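Florêncio Bettencourt has been building grippers at the Hestley shared workshop since July, and he tests them wherever there's a flat surface and something to pick up. I dropped in one evening at seven, expecting a quick look, and stayed until they locked the doors!

His hand-held design is called Pomeck. You squeeze, the jointed fingers close, and the two blue pads do the rest. The linkages took him 19 tries - he's kept every reject in a biscuit tin - and the parts have cost him $195 so far. 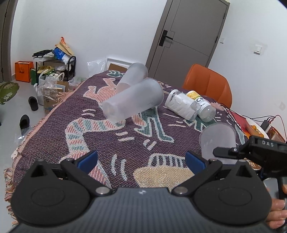

Cups, bottles and a pair of blue pads at the purple tablecloth.

Frosted cups are his favourite nuisance, he told me, especially lying on their sides. Grab one too hard and it buckles (I crushed two, sorry Florêncio). He wants nearly 3,000 practice grabs logged before he bolts a Pomeck onto Seixas, the arm he's got half-wired at home in the garage. I managed 30 and my forearm was cooked.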